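Reunião de coordenação – apoio às famílias deslocadas, grupo de Rurkville
Mês: Maio
Início: 18h40
Presentes: Matěj Šťastný (preside), Lurdes, Amílcar, Graça B., Ivone, Tomé (secretaria, escreve), Nélia a partir do ponto 3
Faltas: Hélder (avisou)

1. Acta anterior
Lida na diagonal, aprovada. Correcção da Graça: o transporte de Tidton foi pago pela Skidach e não pelo grupo. Fica emendado.

2. Ponto da situação
Matěj resume. 382 pessoas inscritas no centro de acolhimento de Tidton à data do último mapa. Destas, 16 agregados com pedido de realojamento já entregue e sem resposta. A Skidach continua a assegurar o armazém até ao fim do contrato, depois logo se vê. Amílcar pergunta se "logo se vê" é posição oficial. Não é. Matěj vai pedir resposta por escrito.

Lurdes: os mapas chegam atrasados e com nomes repetidos, há famílias que aparecem com duas grafias. Propõe usar só o número do processo. Aceite.

3. Casas de transição
Duas casas em Rurkville prontas a receber, quatro ainda em vistoria. Nélia (chega agora, autocarro) traz as fichas. Contratos de água em nome do grupo por enquanto, passam para as famílias quando houver documentos. Luz – falta uma assinatura do senhorio numa das casas.
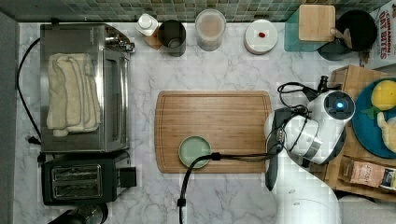
Anexo 2 – Cozinha, bancada: forno eléctrico de bancada e torradeira.

Discussão sobre quem entra primeiro. Graça defende ordem de entrega do pedido, sem mais. Lurdes quer prioridade para quem tem crianças em idade escolar, por causa das matrículas. Amílcar lembra que há uma senhora em tratamento e que de Tidton ao hospital são dois autocarros. Não se chega a critério único. Decide-se:
– a primeira casa por motivo de saúde, com declaração médica
– a segunda por ordem de entrega do pedido
– para as restantes volta a discutir-se na próxima reunião, com a proposta da Lurdes por escrito
Votação: a favor todos menos a Graça, que se abstém e pede que conste. Consta.

4. Aulas de língua
Turma da tarde cheia. Turma da noite com pouca gente, o horário choca com o turno da fábrica. Nélia propõe passar para as 20h. A sala da Hashmi fecha às 21h, ficaria só uma hora. Nélia acha que uma hora chega se for quatro vezes por semana; Amílcar acha que ninguém aguenta quatro. Fica duas vezes por semana, à experiência. 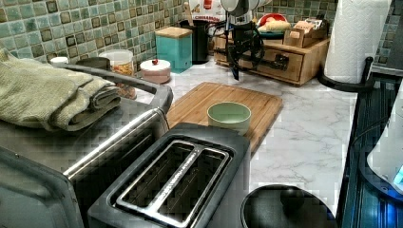 Manuais: faltam para a turma da noite. A Hashmi oferece fotocópias mas só a preto, e os exercícios de cores ficam sem sentido. Tomé vê se a biblioteca empresta. Intérprete – continuamos com um só para as consultas e para a escola, não dá. Matěj fala com o centro de Tidton, parece que há lá uma rapariga que faz as duas línguas e que quer ajudar. Tem de ser pago, insiste a Lurdes, não pode ser por favor. Todos de acordo.

5. Contas
Ivone apresenta. Saldo positivo mas o subsídio do trimestre ainda não entrou. Pagar já: rendas, seguro da carrinha. Pode esperar: impressora. Amílcar pede que as despesas de transporte venham separadas das de alimentação, como se pediu na reunião passada e na outra. Ivone diz que vêm no próximo mapa. Aprovado com essa condição.

6. Outros assuntos
– Recolha de roupa de inverno: não abrir já, não há onde guardar.
– Jornal local pediu entrevista a uma familia. Só com consentimento escrito e sem fotografia das crianças. Graça trata.
– Chaves: há uma cópia a mais da casa dois, quem a tiver devolva.
– Hélder mandou dizer que pode conduzir de manhã mas nao à tarde.

Tarefas
Matěj – carta à Skidach; contacto em Tidton sobre intérprete
Nélia – senhorio, assinatura da luz; avisar turma da noite
Lurdes – proposta de critérios por escrito
Tomé – biblioteca; circular esta acta
Ivone – mapa de despesas separado
Graça – jornal

Próxima reunião: mesma sala, 18h30, data a confirmar por mensagem.
Encerrada às 20h25.
Tomé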